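### 3.2 Gathering the demonstrations

We collected 104 demonstrations of the shoe-tidying task over two spells of work, with Konrad Pichler and Didier Poulain taking turns as operator. Slippers were chosen over laced shoes on the grounds that laces would have given us a second paper to write. The operator drives the arm by hand controller and sees only what the head camera sees, a rule both operators disliked and one of them broke (those runs were thrown out).

Each demonstration covers a single slipper. The operator must close the fingers round strap and sole together, as in Figure 3; a grip on the strap alone was marked as a fault, however well the rest of the run went. The slanted shelf gave the most trouble. Its tilt means that a slipper let go too early has opinions of its own, and the arm has to come in beneath the shelf above without knocking it.

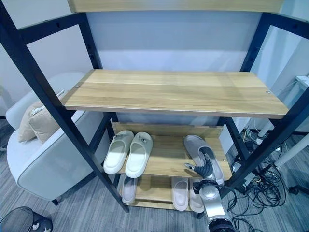
**Figure 3.** Head camera view during a demonstration, with the gripper holding a light grey slipper at the slanted shelf.

### 3.3 Labelling and discards

Runs were labelled in Stemen, our own annotation tool, which has the charm of a tax form and crashes less often. The labeller marks the moment of first contact and the moment of release, and then picks a grade. Where Pichler and Poulain disagreed on a grade we kept the lower one, a policy that improved the data and did little for the mood of the office.

We had planned for 500 demonstrations. The plan was drawn up before either operator had tried the task, and it shows. Failed grasps were kept in a separate set, used only to train the contact detector described in Section 4.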